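The Canyon Room
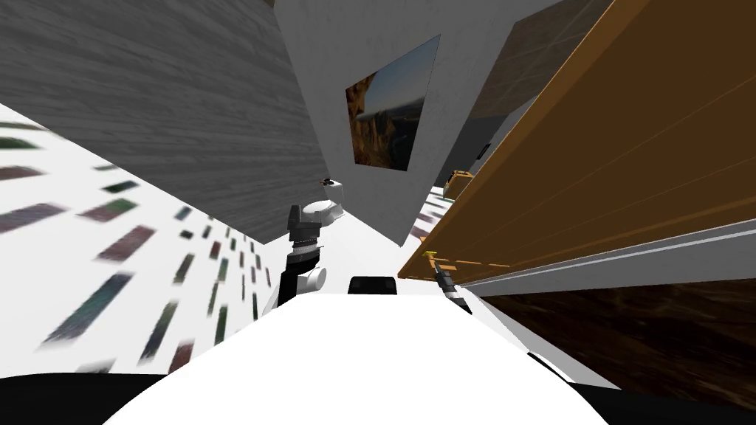 Fiction
By R. Dinura
20 Jan 2025

Run 48 began with the room on its side. I left it that way and read the log.

We had two grippers to choose between, the Woltmont and the Hunero, and both had to work from the same white body. In September the Woltmont was ahead by 14 grasps. Then the Hunero caught up, and my manager asked for 4,000 more runs before she would sign anything.

I knew that room better than my kitchen. I knew the tiles scattered over the white floor, the orange wood, the canyon on the wall. Whoever built it had picked a nice sky.

At run 153 the left arm pointed its orange fingertip at the canyon and stopped. The target was a cup. I checked the controller and found no fault, only a goal position I had not typed.

I could have cleared it. I got my coffee — cold by then — and raised the time limit by a minute.

The arm stayed where it was. I wrote "no grasp" in the Woltmont column and let the next run load.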